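Course Notes > Packaging Materials > Unit 4

Posted March 29, 2022 by Akach

Unit 4. Corrugated board: moisture and stacking strength

Corrugated board is specified by flute profile, liner weight and edge crush value. Unit 3 covered the first two. Edge crush is measured on a short upright specimen loaded parallel to the flutes until it buckles. The result is a force per unit of width and is the main input for estimating how much load a box will carry.

4.1 Box compression

The simplified McKee relation gives compression strength as a constant times edge crush, times the square root of board thickness and box perimeter. Box height is left out, so the relation should not be used for very shallow trays.

Worked case: the Sundcombe carton is rated at 800 lb in the laboratory. The design load after derating is 100 lb, a safety factor of eight. That is high for dry storage – it is normal for long storage in damp conditions.

4.2 Moisture

Board is conditioned before testing. At 80 percent relative humidity it takes up water from the air, and the fiber bonds soften. Strength falls well before the board feels damp. Record humidity with every test result; a value without it cannot be compared with anything in the Hinojosa data set.

4.3 Creep

A box under constant load keeps deforming. A stack that is stable on the first day may fail after 1,000 hours at the same load. Plot deflection against the log of time and look for the point where the slope increases.

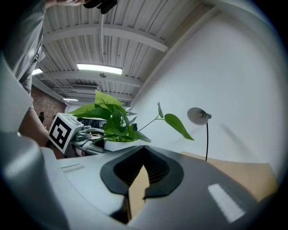
Last modified: May 2022

4.4 Handling damage

Small cardboard-colored pieces gripped at a pad are loaded across a narrow area. Flat crush resistance governs here, and it is not predicted by edge crush. Crushed flutes lose thickness, which lowers the McKee estimate for any panel cut from the same sheet.

For the Grikside problem set, use caliper readings taken away from scores and cut edges. Show units at each step. Problems 3 and 5 need the humidity table from Unit 2.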